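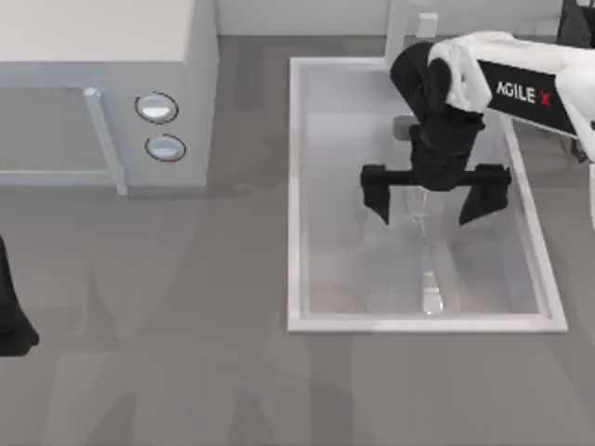

Teleop demos: same start every time, or move the glass?
Posted by Kirstin Shearer in Simulation and Teaching

I'm recording demonstrations in sim of a two-arm setup picking a glass out of a sink. I drive the arms by remote control from a pair of small leader arms. So far I have 21 demos I'm happy with. The policy I trained on them goes to the right area, then closes the fingers a bit to one side of the glass. Should I keep recording from the same starting layout, or change it now? Only one arm does any work in this task, if that matters.

Evander Munro
More data. I had the same trouble with a drawer task and it went away at 200 demos.

Beathag MacBrayne
I'd change the layout before recording any more. With one layout the policy can learn the path of the arm and mostly ignore the cameras. Shift the glass a few centimetres each time and turn it as well.
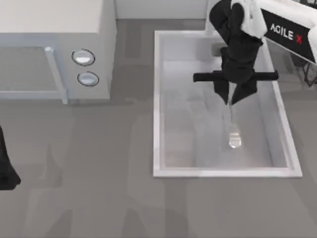
Look at how you drive the last part too. Most people come in on an angle and correct at the end, and those corrections go into the training data. Stop above the glass, line up the fingers, then go straight down and close. If you fumble it, throw the demo out. I also check the colour of the glass against the basin in the wrist view, as clear on white is hard to pick up.

Leave the idle arm in the recording, but hold its leader still. Mine drifted for 4 demos before I noticed and I had to redo them.

Ettore Colombo
Agree with Beathag. Also check your gripper delay. Ours in the Candotow setup was 2 steps behind the arm and it looked just like bad aim.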